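Dastville Community Help > Home and Kitchen > Hot drinks

Why does my coffee taste sour one day and bitter the next?

Asked by pip_in_podville, August 2022
4 replies, 3 shown

Hello all! I've finally given up instant after years of putting up with it and I'm completely hooked on making proper coffee at home. I've got a basic machine and a hand grinder, and I buy beans from the Teoh stall at Podville market (the dark bag, can't remember the name, smells amazing).

My problem is that I can't get two cups the same. One morning it's so sour it makes my eyes water, the next it's like licking a bonfire. Same beans, same machine, same mug even! I've been using one heaped scoop and filling the tank from the tap. I haven't touched the grinder setting, at least I don't think I have, though it does spin a bit when I put it back in the drawer.

Is it the water? My neighbour swears it's the water. Any help very welcome, I'm having great fun but I'd love to be able to give a cup to a visitor without crossing my fingers.

Reply from Kartini Manurung
Marked as helpful by the asker

Oh, welcome to the club! You've already found your culprit, I think – it's that grinder spinning in the drawer. Sour usually means the water ran through too quickly and didn't pull enough out of the coffee, so the grind is too coarse. Bitter is the opposite, too fine and too much pulled out. A couple of clicks either way makes a huge difference on a hand grinder, so put a dab of nail varnish on the dial where you like it and check it every morning.

Next, get rid of the scoop. Dark beans are light and puffy, and a heaped scoop can be all over the place. Cheap kitchen scales are fine. I use 30 grams for my small pot and I grind it just before I brew. Change one thing at a time and scribble down what you did, even if it's on the back of an envelope. Mine lives on the fridge and it's covered in rude words from the first week.

Water does matter but I'd leave it till last. If your kettle furs up quickly then try a filter jug for a few days and see if you notice. And do descale the machine! I did mine last November after ignoring it for far too long and it was like having a new one.

Let us know how you get on, I love this stuff.

Reply from rokon_dave

its the beans. dark ones always go bitter. get a lighter roast

Reply from Marrowfat

Agree with Kartini on the grinder. I'd add that beans go stale faster than you'd think once the bag is open, so buy 200g at a time and keep it rolled tight in a cupboard, away from the cooker. Don't bother with the freezer if you're in and out of it every day.

Also, run a tankful of plain water through before the first cup. It warms everything up and rinses out yesterday's leftovers, and a cold machine can give you that sour taste all on its own. Empty the tank at night too.

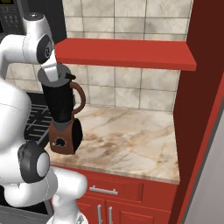

Coffee machine, lifted clear of the worktop.

Wipe underneath yours now and then while you're at it, grounds get everywhere and they go horribly sticky. I found a whole bean under mine that must have been there since Easter.

Good luck, and do try the Teoh light roast as well, it's gorgeous with a splash of milk!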